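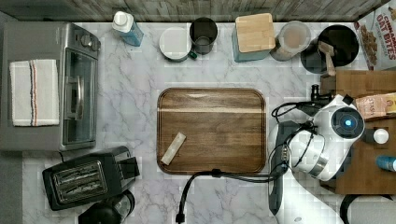

The Kitchen Arm Fault: Your Questions, My Answers

I've had a lot of messages since I mentioned the fault on the kitchen cell in my last update, and I kept typing the same replies, so they're all going on one page. I'm Lutfa, and I look after the arms on the Tungate project.

What went wrong, in plain words?

The gripper kept saying it was closed when it had only closed partway. The arm would then carry on with the next move as if it had a good hold on something. You can guess how that goes with a mug! The software never raised an alarm, and that bothered me far more than the mug did.

How often did it happen?

We logged 2,507 grasps before I pulled the plug, and 14 of them had the false "closed" signal. That sounds tiny, but every single one came after a reach across the counter, so I stopped calling it random pretty fast.

Did you find the cause?

Yes, thanks to Piyumi Pramanik, who sat with the logs open and wiggled cables for a whole afternoon (she is much more patient than I am). One conductor in the gripper cable had a break inside the jacket, right where it bends. At full stretch the signal dropped out for 114 milliseconds, and our code filled the gap with the last value it expected to see. So it was half a cable problem and half a me problem — I wrote that bit of code back in December.

Was anyone hurt?

No. We stay out of reach while the arms are powered, and that rule stands even when it's "just a quick look." The base has its black-and-yellow warning triangle on it, and I'd like you to treat that label as if it means you personally.
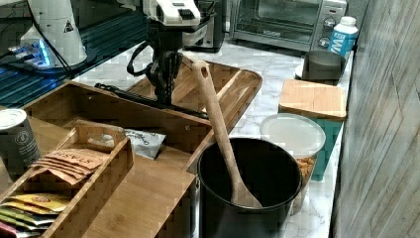
Why not just tape the cable down?

We tried! Tape holds fine near the base, but up by the gripper the cable needs slack to follow the wrist, and taping it tight only moves the bend somewhere worse. The new cables come from Dernosard and are made for repeated flexing. I leave a loose loop at the gripper and check it by hand, power off, every 500 cycles.

Why is a drawer harder on it than the tray?

Picking something up from a tray is mostly down, close, up. With a drawer, the gripper has to hold on while the whole arm pulls sideways, and if the grip is only half there, the fingers slide off and the arm keeps going. That's how we lost a front panel on the old Ammont cabinet. We now run drawer moves at reduced speed, and the arm stops if the pull force drops suddenly. 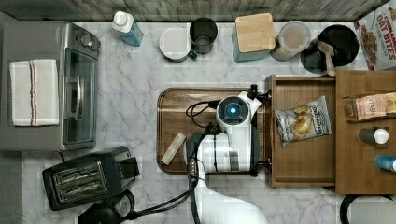 What should I do if mine does the same thing?

Hit the stop and leave it stopped. Please don't reset and try again to see if it clears, which is exactly what I did the first four times. Cut the power, then feel along the cable for a soft spot. Save your log before you restart, as the Ospina controller we use writes over the old one.

Is the code fix available?

It's in the June 2023 release. A missing gripper signal now counts as a fault and the arm halts. You'll probably see more stops than before, especially with an older cable, and I know that's annoying. Send me the log if you get a stop you can't explain and I'll go through it with Piyumi.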